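Software Engineer, Robot Manipulation (planning and perception)
Sorkent, Fleury office. Full time, permanent
Posted 2018-11-12

We're hiring a third engineer for the manipulation software team at Sorkent, and we'd love it to be somebody who gets a kick out of ordinary kitchens. Our team writes the code that turns recordings of people doing everyday tasks into motions an arm can plan and carry out. Plates, doors, spoons, trays, food that sticks to things. It's messy work and we think it's some of the most fun you can have with a C++ compiler!

You would be joining Rahel Danzer, who looks after perception, and Loïc Gilbert, who wrote most of the planner. Both of them still record demonstrations themselves, and you will too. Loïc is firm on this point: if you've never tried to get a full plate out of a microwave with two grippers, you're going to write the wrong cost function for it.

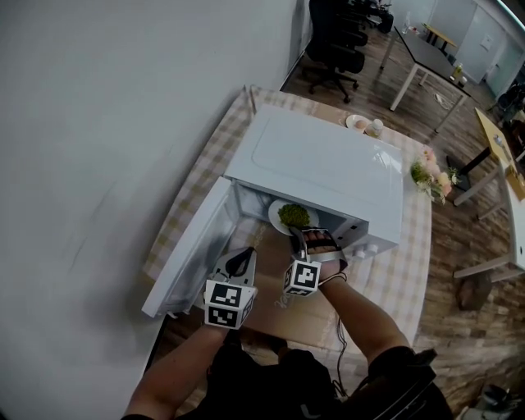
Microwave task, door open, both grippers at the plate.

The tool you'd spend most of your time in is called Grallard. It takes the camera streams and marker poses from a session, lines them up in time, cuts them into steps and hands the result to the planner. It works well when the markers are in plain view. Reaching into a box-shaped appliance is harder, and so is anything where one hand passes in front of the other. We have 187 recorded sessions waiting for a better answer, and the first few months of the job are mostly that.

What you'd be working on

Pose tracking from square fiducial markers, with sensible behavior when a marker drops out of view for a second or two. Right now we bridge the gap with a simple filter and it drifts.

Time alignment between cameras that don't share a clock.

Step segmentation. Where does "reach" stop and "grasp" start? Rahel has strong opinions and would like somebody to argue with.

Two-arm planning in tight spaces, including the case where one arm has to hold still while the other does something fiddly.

The Grallard viewer, a desktop app that the whole team has open all day. It needs care, and you can shape it pretty much as you like.
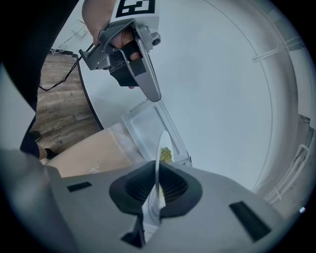
Page 2 of 3

Small tools and sticky food deserve their own paragraph. A thin utensil seen from the side gives the depth code very little to hold on to, and whatever clings to it changes the shape the planner thinks it's carrying. We track the tool and the food as one body today. We'd like to track them as two, and we don't have a good design yet. If you read that and started sketching something, please apply.

What we're looking for

Solid C++ and comfortable Python. You've worked on at least one of perception, motion planning or control in some setting where real hardware was involved, paid or unpaid. You can read a transform tree without getting a headache, or at least you know where to look when it's upside down. You write tests, and you can explain a bug in plain words to a person who wasn't there when it happened.

Nice to have: camera calibration, trajectory optimization, Qt, or time spent labeling data by hand. A degree is fine and so is no degree.

How we work

Code review is friendly and usually same-day. Releases go out to Vavholm, our sister team, who run the planner on their own arms and tell us promptly what broke. There's a shared lunch, a quiet room, and a travel budget of 3000 euros a year for conferences or courses of your choosing. Working language is English. Two days a week from home is no problem once you've settled in, though the recording sessions happen in person.

How to apply

Send a resume and a short note to Rahel Danzer, reference number 2002. In the note, tell us about one thing you built that moved, and what it did wrong the first time. Code samples are welcome but we don't require them, and there's no take-home assignment. First calls are with Loïc and last half an hour. After that we'll invite you over for an afternoon to meet the team and record a session with us.

Applications are open until the end of November.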